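Plarnard > Courses > Packing & Storage > Notes, wk 4

Snack packets, mixed bin

- soft packs shift, fill corners first
- big glossy ones on top, or they slide
- keep print readable if you can, saves digging
- gaps = wasted space. also crushd stuff
- read pp. 17 to 40 before lab
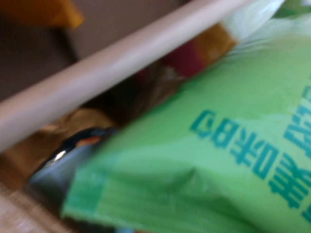
Fig. 4. Green packet, Chinese print; red and tan wrappers packed close.

Bring your bin list

Contact: Plarnard course office | Back to top

Related
Selau bin labels
Obi shelf notes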